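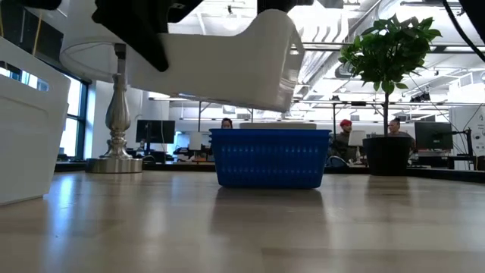 Schritt 2: Körbe und Behälter sortieren

Jetzt kommt alles auf den Tisch, was bei euch so an Plastikbehältern herumfliegt. Bei mir waren das der blaue Korb mit den Schlitzen, ein großer weißer Behälter und die hohe weiße Box mit dem Griffloch. Lampe und Bäumchen durften stehen bleiben, die brauchen ja nicht viel Platz!

Stellt die Behälter erst mal probeweise ineinander. Wenn der obere kippelt oder klemmt, kommt er woanders hin (mit Gewalt reindrücken rächt sich, ich hab so schon einen Rand zerbrochen).

Schritt 3: Auswischen

Lauwarmes Wasser, ein Spritzer Spüli, fertig. Für die Schlitze nehme ich eine alte Zahnbürste. Danach alles kopfüber aufs Handtuch und gut trocknen lassen, sonst müffelt es im Schrank.

Schritt 4: Einräumen

Messt vorher euer Regalfach aus! Meins ist 40 cm tief und 28 cm hoch, da müssen hohe Boxen nach unten auf den Boden. Den Tipp mit den Klebeetiketten vorne am Rand habe ich von Emiko, und seitdem finde ich sogar die Ersatzbirnen wieder.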